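Donder: perguntas frequentes sobre o método de navegação em trilhas

Última revisão: julho

O que é o Donder?

O Donder é um método de navegação visual para robôs terrestres que circulam em caminhos de parque, trilhas e passarelas. A partir de imagens de uma câmera frontal, ele estima por onde o robô pode passar nos próximos metros e escolhe uma trajetória curta, que é recalculada a cada nova imagem. Não usa mapa prévio nem GPS para decidir a direção local.

Qual problema de pesquisa ele tenta resolver?

Métodos treinados em ruas e calçadas costumam aprender que o piso transitável tem cor uniforme e borda nítida. Em trilhas isso falha com frequência: o piso muda de material em poucos metros, a sombra das árvores cria bordas falsas e a vegetação invade a lateral. Queríamos saber se um modelo pequeno, treinado com poucas imagens, consegue lidar com essas mudanças sem receber o tipo de piso como entrada.

Como o modelo trata rachaduras, juntas e sombras no concreto?

São três coisas que aparecem na imagem como linhas escuras ou mudanças de tom e que, na maioria dos casos, não impedem a passagem. Na anotação, rachaduras finas e juntas de dilatação recebem o mesmo rótulo do piso ao redor. A passagem do concreto ensolarado para o trecho sombreado antes de uma ponte também fica dentro da mesma região. O modelo inicial parava nessas transições; a versão atual só reduz a velocidade quando a incerteza passa do limite configurado.

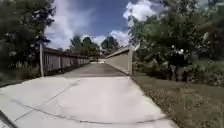

Quantas imagens foram usadas?

O conjunto de treino tem 2.000 imagens anotadas à mão. O de teste tem 797, de percursos que não aparecem no treino. A separação foi feita por percurso, e não por imagem, para evitar que quadros quase iguais ficassem dos dois lados. Chamamos o conjunto completo de Gidar.

Quem anota e com que critério?

Cada imagem é anotada por uma pessoa e revista por outra. São quatro rótulos: transitável, transitável com cautela, não transitável e indefinido. O último existe para bordas em que o caminho se mistura aos poucos com o capim e não há linha que duas pessoas desenhem do mesmo jeito. Pixels indefinidos não entram no cálculo da perda nem na avaliação.

Por que as pontes são avaliadas separadamente?

Nas pontes o erro lateral tolerado é menor e o piso muda de forma brusca. Um caso típico é a entrada de uma passarela de tábuas a partir de um caminho de cascalho, onde há um pequeno ressalto e o caminho se afunila entre os dois guarda-corpos. O modelo precisa reconhecer que as tábuas transversais continuam o caminho e, ao mesmo tempo, alinhar o robô antes de chegar ao ressalto.
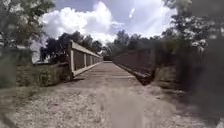
Para medir isso, registramos a distância entre a trajetória prevista e a linha central anotada, contada a partir dos dois metros anteriores à entrada. O subconjunto de pontes é pequeno, e por isso publicamos os valores por percurso, sem média geral.

O que é o Tamiru?

É o módulo de incerteza. Ele compara as previsões de imagens consecutivas, corrigidas pelo movimento do robô, e marca as regiões em que elas discordam. Pode ser desligado no arquivo de configuração. Sem ele o processamento fica mais rápido, mas as paradas desnecessárias em áreas de sombra aumentam.

E em caminhos de areia ou terra, sem borda definida?

Nesses trechos a borda ajuda pouco. O modelo se apoia mais na direção geral do caminho, nas marcas de pneu no sentido do percurso e na vegetação alta dos lados. Um acostamento largo de areia com capim seco costuma ser rotulado como transitável com cautela. Pedrinhas e torrões soltos ficam como transitáveis, desde que sejam menores que o vão livre do robô.
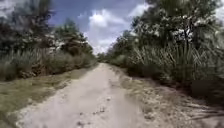 Em que computador o método roda?

Todos os testes foram feitos em um computador embarcado com GPU, instalado na plataforma Lemeveck. Também é possível rodar só em CPU, com taxa de atualização menor; nesse caso recomendamos reduzir a velocidade máxima do robô.

O método detecta pessoas e animais?

Não. O Donder estima apenas o terreno. Nos nossos testes a detecção de pessoas fica em um sistema separado, com prioridade sobre a trajetória, e há sempre um operador com parada de emergência.

Quais são as limitações conhecidas?

Não avaliamos o método à noite, com chuva ou com neve. Poças são confundidas com sombra em parte dos casos. Sol baixo de frente para a câmera degrada a previsão. O modelo também não estima a resistência do piso, de modo que areia fofa e areia compactada podem receber o mesmo rótulo.

Posso treinar com meus próprios dados?

Pode. O ajuste fino aceita imagens no mesmo formato do Gidar. Com 700 imagens de um local novo obtivemos resultado próximo ao do treino completo naquele local, mas o desempenho nos percursos antigos caiu um pouco. Misturar parte do conjunto original no ajuste reduz essa queda.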